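About the Vustside Workshop

The Vustside Workshop is a shared facility for members who design and build robots and automated equipment. It occupies the ground floor of a former printing house in the Istport district and is open to hobbyists, students and small businesses on equal terms. The Workshop is run as a nonprofit organization and is funded by membership dues, course fees and a limited number of equipment grants.

Our History

The Workshop began in a two-car garage belonging to its founder and present director, Ayten Toprak, where a few neighbors met in the evenings to repair a secondhand milling machine. When the machine was running again, the group continued to meet and turned its attention to motor controllers and, later, to jointed arms. The lease on the present building was signed in April, and the Workshop opened to the public on June 6, 2018. Today it has 38 full members and a waiting list for dedicated bench space.

Our Facility

The Workshop provides 3395 square feet of working area, divided into a machine room, an electronics room, a classroom and the assembly hall. Members may reserve benches by the half day. Long-term projects are assigned a fixed table, which remains set up between sessions so that calibration work does not have to be repeated. Storage shelves are available along the north wall, and each project is issued a key to its own cabinet.

The Sirelis Project

The largest undertaking at the Workshop is Sirelis, a two-arm robot built and maintained by members. The project was proposed by a study group that wished to learn how two arms can share a task at a table, including the handling of small parts and the fitting of one piece to another. Work is divided among three teams responsible for mechanics, wiring and control software. Each team keeps a written log, and all design files are available to members on request.
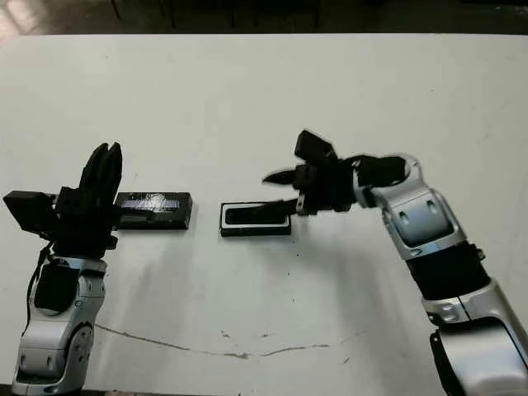

Members who wish to join the project are asked to complete the introductory safety course and to attend four sessions as observers. After that period they are assigned to a team according to their interests and the needs of the current work. Previous experience in robotics is welcome but is not required. Several of our most active members came to the project from carpentry, nursing and school teaching.

The control software team meets twice a month to review recent trials. Its present goals are smoother motion near the tabletop, better coordination between the left and right arms, and a simpler procedure for teaching the robot a new task. Results are entered in the project log whether or not a trial went as planned. At the last annual review the log held 3284 entries.

Courses and Instruction

The Workshop offers evening courses in basic electronics, machine shop practice, soldering and introductory programming for motion control. Class size is limited by the number of available benches. The Acheampong Bursary, established by a founding family of the Workshop, covers the full course fee for a number of students each term. Application forms may be obtained at the front desk.

Membership and Visits

Membership is open to any person 16 years of age or older. Members under 18 must be accompanied by an adult when using the machine room. Applicants are invited to tour the building and meet a staff member before submitting a form. School groups and local companies may arrange a visit by writing to the office at least two weeks in advance and stating the size of the group and any topics of special interest.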